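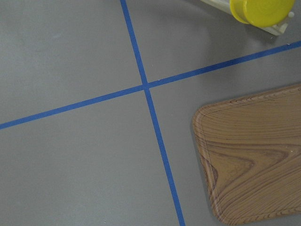 手首カメラの見え方。青テープ、木目のトレー、奥に黄色いキャップ

スレッド:食器の片付けを遠隔操作で教えてるんだけど、全然安定しない

1 :nukazuke_arm
双腕で食器を片付けるタスクを教えてます。リーダー側のアームを手で動かして、フォロワーがついてくるやつ。収録ツールはCakeckの無料版です。
とりあえず95エピソード録って学習させてみたんですが、皿はまあまあ、カップになると急に迷子になる(泣)
手首カメラだと視野が狭くて、自分で見返しても今どこにいるのか分からない瞬間があるんですよね。みんなどうしてます?

2 :torque_mochi
95は少ないと思う。うちはカップだけで187録って、やっと見られる動きになった。

3 :hidarite_dake
2に反対。数より操作のクセを揃えるほうが先だって。毎回ちがう角度からつかみに行ってたら、いくら足しても平均みたいな変な軌道になるだけだよ。
あと手首カメラは最後の数センチ用と割り切って、位置決めは頭のカメラに任せるのがいいと思うなあ。

4 :nukazuke_arm
角度、めちゃくちゃバラバラです……心当たりしかない。
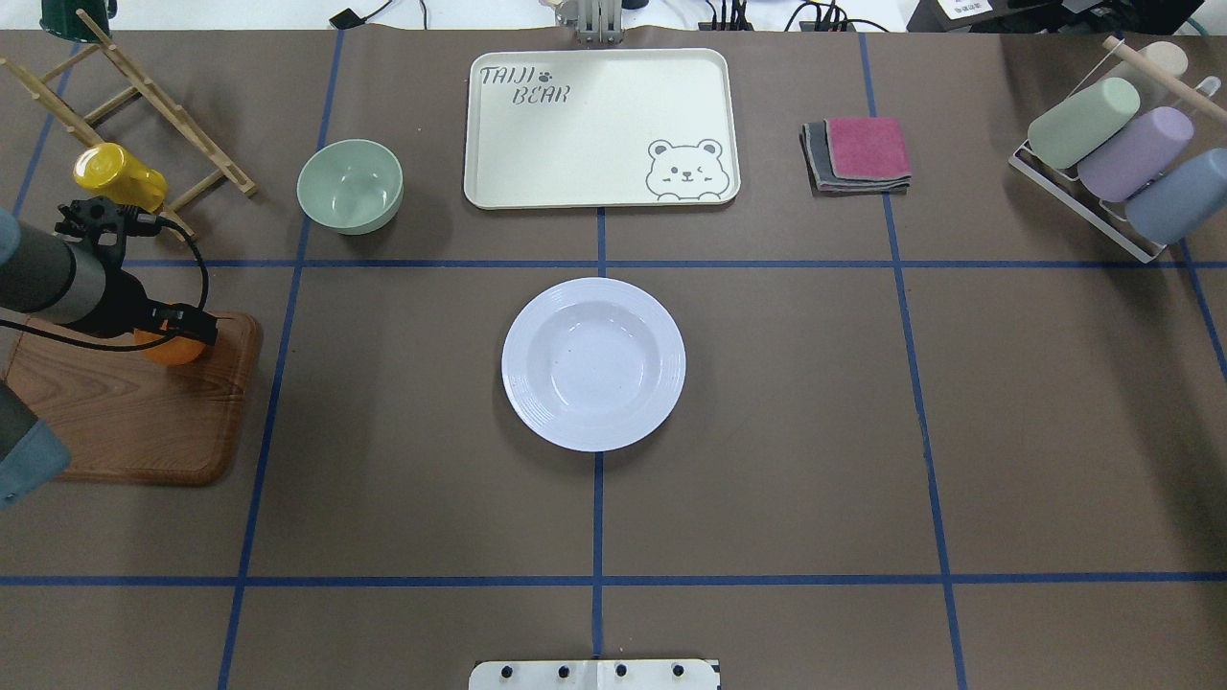

配置の決め方も悩んでて、今はテープの升目を目安に、エピソードごとに物を少しずつずらしてます。ただ、ずらしすぎると自分の操作が下手になるんですよ。真ん中の白い皿みたいに縦のテープをまたぐ位置だと、左右どっちの腕で行くか毎回迷っちゃって、その迷いまでしっかり記録されてる気がする。黄色いカップが横に傾いてラックに寄りかかってるパターンも入れてるけど、これは欲張りすぎですかね?

5 :torque_mochi
またぐ位置は先にルール決めちゃえ。「線の上は右腕」とか紙に書いて貼っとくだけで全然ちがう。
横倒しは残していいと思うけどな。実際に使うとき、全部きれいに立ってるわけないし。

6 :hidarite_dake
いや、最初は立ってるのだけでいいよ。横倒しは持ち替えが入るから別タスクだと思ったほうがいい。混ぜると両方ダメになる。経験者は語る(笑)

7 :Mellorユーザー
横からすみません。遠隔じゃなくて、腕を直接手で持って動かす方式はダメなんですか? うちはMellorの古いアームでそれやってて、18エピソードで箱詰めができました。

8 :nukazuke_arm
片腕のときはそれでやってました! 楽ですよね。でも両腕になると自分の手が足りないのと、私の手がカメラに写り込むのがイヤで遠隔にしました。力加減は断然そっちのほうが伝わるんですけどねえ。

9 :hidarite_dake
箱詰めは位置が決まってるから少なくても行けるんだよ。食器と一緒にしちゃかわいそう。

10 :Mellorユーザー
そこまで言わなくても(汗) でも箱の位置は確かに固定でした。

11 :nukazuke_arm
まあまあ。両腕同時だとこんな感じになります。片方が皿、もう片方がカップ担当。

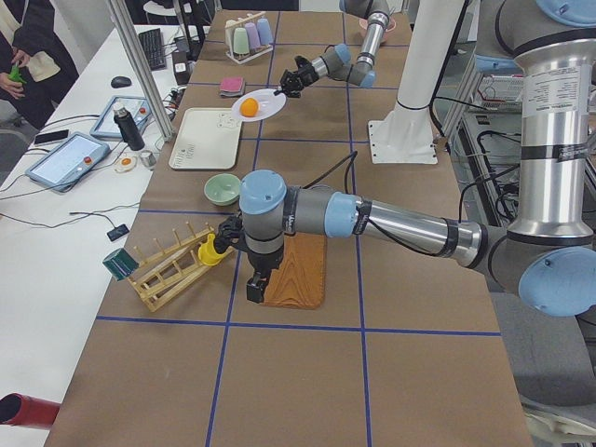

12 :torque_mochi
同時に動かすのは、オペレーターが一人だと相当きついよ。視線が片方に寄ると、もう片方が無意識に止まるか流れるかするでしょ。それ全部学習されるからね。自分は皿を済ませてからカップ、って順番に録り直したら一気に良くなった。遅いけど。

13 :hidarite_dake
これは2の人に賛成。珍しく。
ただ順番にすると待ってる側の腕が固まったままのデータばっかりになるから、待機姿勢もちゃんと決めといて。Burnmontの設定例だと胸の前に引いてたはず。

14 :nukazuke_arm
なるほど、待機姿勢は考えたことなかったです。
じゃあ次は、またぐ位置は右腕固定、カップは立ってるのだけ、順番に動かす、で録り直してみます。横倒しのエピソードを数えたら19本あったので、消さずに別フォルダに分けました。もったいなくて(笑)

15 :torque_mochi
横倒しも混ぜろ派としては不満だが、結果は教えて。

16 :nukazuke_arm
6月に入ったら時間が取れるので、そのとき報告します! あ、ついでに聞いちゃうんですが、Prindicoのグリッパーの指先ってシリコンに替えてる人います? 皿の縁で滑ることがあって。

17 :Mellorユーザー
替えてます。ただ厚みで指が閉じきらなくなるので、原点を取り直さないとダメでした。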